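The short version: yes, you can teach a robot arm to empty a tray of water at home, and no, it won't save you a minute of your day yet. If you're still keen, read on, because it's a cracking way to learn where these machines come unstuck.

I've had a small tabletop arm on loan to my kitchen for most of a year (it's mine, I just like to pretend it'll leave one day). It's had a go at folding tea towels, sorting cutlery and stacking cups. Carrying and tipping water is the chore I keep going back to. You do it a dozen times a day without a thought, and it asks an awful lot of a two-fingered gripper!

## What you'll need

- A tabletop arm with a parallel gripper and a wrist camera. Mine's a Kerker.
- Something to record demonstrations and train on them. I use Dotley, and the steps below use its menu names.
- A shallow plastic tray in a strong, plain colour
- A tub or bowl to tip into
- A tablecloth you're not precious about
- Old towels. More than you reckon.

Keep the arm's power supply and controller well off the table. Mine sit on a shelf above the bench, with the cable looped so drips can't run down it into the plug.

## Step 1: Start dry

Do your first demonstrations with an empty tray. Drive the arm down, close on the tray, lift it a few centimetres, hold, put it back. I recorded 33 of these before I let any water near the thing, and I'd do more next time. Turn the tray a bit between takes. If it's always square to the table, the arm learns to expect that and goes to pieces the first time you bump it.

## Step 2: Add a little water

And I mean a little. You want enough to cover the floor of the tray and slosh if the arm gets jerky. A tray with sloped walls is forgiving on spills but a pain to hold, as flat fingers want to ride up the slope. Come in low and wide, with a finger on either side, and get both of them where you want them before you close.

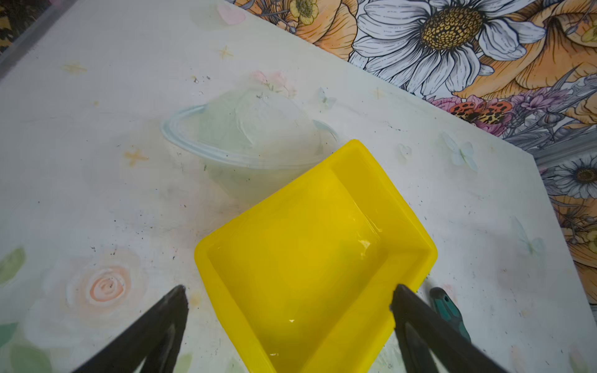
*Yellow tray with a shallow layer of water in it, gripper fingers either side.*

Now have a look at all that glare. Water is a nuisance for a camera: it's clear, so what the camera gets is mostly bright spots and whatever's underneath, and the bright spots shift whenever the arm or the water moves. A glossy tray doubles the trouble. You can close the blinds and use one soft lamp, and your numbers will improve, but then you've trained a robot for a room with the blinds closed. I leave the lighting alone and record at different times, some at 7 in the morning and some after tea with the overhead light on.

Same goes for the busy pattern. A plain grey mat would be easier on the machine, sure, but my house isn't covered in plain grey mats and I bet yours isn't either.

## Step 3: Teach the tip

Split the job up in Dotley: grip, lift, carry, tip, return. Save each as its own segment. For the tip, go slower than feels sensible and aim for a corner of the tray to do the pouring, as a long straight edge sends water everywhere. Pause at the end and count to six before you bring it level again, or the last dribble lands on the table.

If you're pouring into a see-through container, stick a strip of coloured tape around its rim. Frosted plastic on a patterned cloth gives the camera very little to go on, and mine had a terrible time judging where the opening was.

## Step 4: Train, then be mean to it

My full set came to 1,049 demonstrations over a long, soggy November. Once it's trained, move things. Shift the tray, swap the cloth, leave a pen or a screwdriver lying about. If it only manages the tidy version, it hasn't learned the chore.

## So can it do the job?

Sort of! On a good run mine gets the tray up, over and emptied, and I still cheer out loud. On a bad one it pinches one wall, the whole lot tilts, and I'm grabbing towels. It also has no idea the tray needs a wipe afterwards, or that there are crumbs on the cloth. I'd trust it with a dry tray while I'm in the next room. With water in, I stand there.

I had a look at the bigger Pemo arm as well, which has force sensing in the fingers and should feel a slip before it becomes a spill. It's $3,957 without the stand, so the tea towels and I will be carrying on as we are for a while.

Next up I'm trying rubber pads on the fingertips. If you've found a glue that survives getting wet every day, leave me a comment.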